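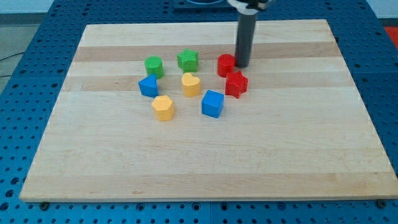
Notebook, December, 9:40. Ad test for Trerkine, second round. Hamdia Mamo sent the new headline for the email and I put it against the old one. For the header color we still have no decision. I would stay with the four colors of the plastic blocks, green, red, blue and yellow, and keep the background pale like the maple-colored board under them, so the text stays readable on a phone.

List A got the old headline, 100 addresses. List B got the new one, also 100. Opened: A 60, B 70. The difference is small and I don't want to tell Firkivow it is a result. 2 addresses in B bounced, must clean them before next sending.

To ask Hamdia: is the Zokcombe luncheon invitation going out in the same week? If yes, we should wait with round three.

Search this notebook Go
2 comments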